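Startseite Produkte Service Presse Kontakt
Suchbegriff eingeben Suchen

Ireo veröffentlicht Wartungsplan für Handgreifer Fletico

Drakdale, Januar 2022 – Ireo legt für den handgeführten Zweifingergreifer Fletico erstmals einen verbindlichen Wartungsplan vor. Er regelt Fingerwechsel, Nullpunktabgleich und Kabelprüfung. Die Fingerpaare sind nach 4000 Schließzyklen zu tauschen, der Nullpunkt wird alle 700 Zyklen neu gesetzt.
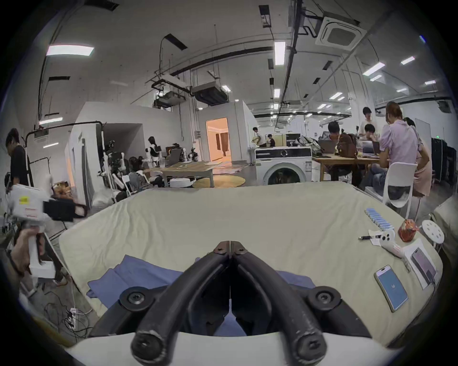
Wie wird der Nullpunkt gesetzt?
Der Greifer wird unbelastet geschlossen, bis beide Fingerspitzen anliegen, und der Wert im Serviceprogramm Jafri gespeichert. Der Vorgang dauert rund zwei Minuten.

»Die meisten Abweichungen gehen auf verschlissene Fingerkuppen zurück, die Elektronik ist selten beteiligt«, erklärt Magdolna Bakos, Leiterin Service bei Ireo. Grundlage des Plans sind 946 ausgewertete Serviceberichte. Fingerpaare werden nur satzweise geliefert – ein Mischbetrieb alter und neuer Finger ist nicht zulässig.

Ansprechpartner für technische Rückfragen: Kalevi Kallio, Ireo, Abteilung Instandhaltung

Diese Website verwendet Cookies. Einstellungen Alle akzeptieren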